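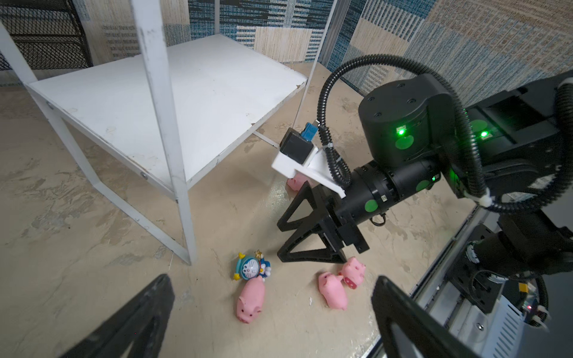
I finally made it to the Claltness open day, and I'm still grinning! Over 900 people signed up, so I got there early and headed straight for the arms. The job was tidying up toys, and I loved that they'd picked such awkward ones: little pink pigs on the floor, plus a Doraemon lying tipped over next to the shelf. Round things roll, and I've chased enough of them under my own couch to feel for the gripper.

Hanne Harju ran our demo and let us ask anything – I asked seven questions, sorry Hanne. 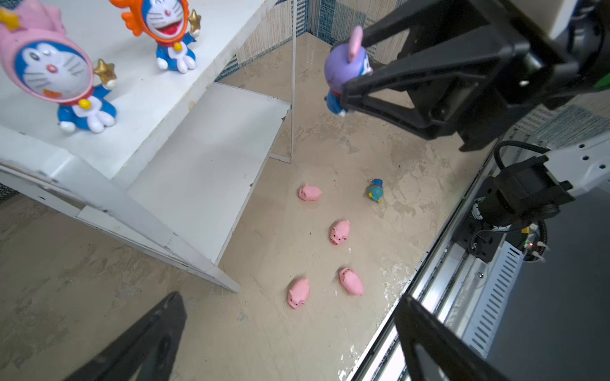

Purple bunny hood in the gripper, two more Doraemons up on the shelf.

I could have stayed all afternoon. They're planning another one in November and I've already told my sister she's coming.

Filed under: Days Out, Robots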